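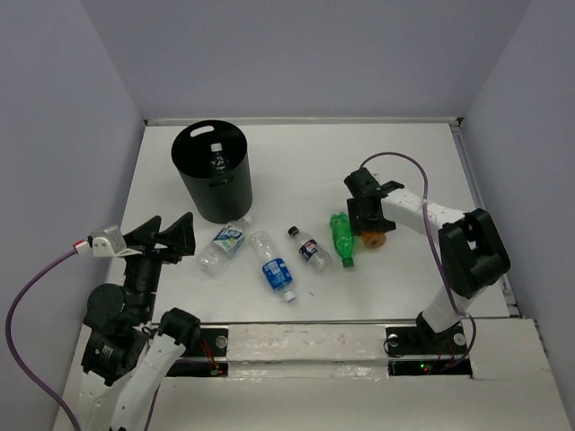 A tall black bin with handles in the rim, and one clear bottle in it so far.

How I Finally Got a Bottle Routine Going at Home

I used to be terrible about recycling. Bottles lived on my counter, next to the sink, under the sink, in the car (so many in the car), and every couple of months I'd stuff everything into a trash bag and feel bad about it. Then we moved to Wallthorpe, where the drop-off center pays a deposit back on clear bottles, and suddenly I cared a lot more!

So this is how I do it now. It's not fancy.

Step 1: Pick a bin that's tall and skinny

I started with a wide, low tub and it was a mistake. Bottles roll around, they fall on their sides, and the tub eats up half the pantry floor. A tall one holds more than you'd guess and tucks in beside the fridge. Get one with handles you can really get your fingers through, because you'll be lugging it to the car.

Step 2: Put it where you drink

My first bin was in the garage. Guess how many bottles made it to the garage. Mine is now two steps from the kitchen table, and my friend Fitriani Rondonuwu keeps hers right by the back door because her kids come in from soccer and drain a bottle on the way past.

Step 3: Empty, quick rinse, drain

Pour out whatever's left, swish a little water, and stand the bottle upside down in the dish rack for a few minutes. Juice is the worst if you skip this. I skipped it for most of one April and the fruit flies moved in like they were paying rent.

Step 4: Caps

Ask your own center about this one! Ours wants caps back on. The one over in Sestby, where my sister goes, wants them off and in a separate bag. Same with crushing: our machine has to read the label, so please don't squash anything until you've checked. I flattened a whole load once and had to take it home again.

Step 5: Go before it's overflowing

I go when the bottles reach the handles. If I wait until it's heaped up, I lose a few in the driveway and then I'm chasing them down the hill in my slippers. Before 10 in the morning there's hardly a line.

Step 6: Wash the bin

Warm water, a squirt of dish soap, an old brush, then leave it outside upside down. I do this every second trip. For the sticky ring at the bottom, baking soda left on overnight works fine.

What about glass?

I keep glass in a cardboard box, well away from the plastic. It's heavy, and a full bin of it will do your back no favors.

I've been putting the deposit money in a jar, and my target is 1,000 bottles by the time we drive out to see my parents. I'm a bit behind. My neighbor says she did 3,000 last year, but she also runs the snack table at the swim club, so I'm not counting that as a fair race.

If your center does caps some other way, leave me a comment and tell me which town!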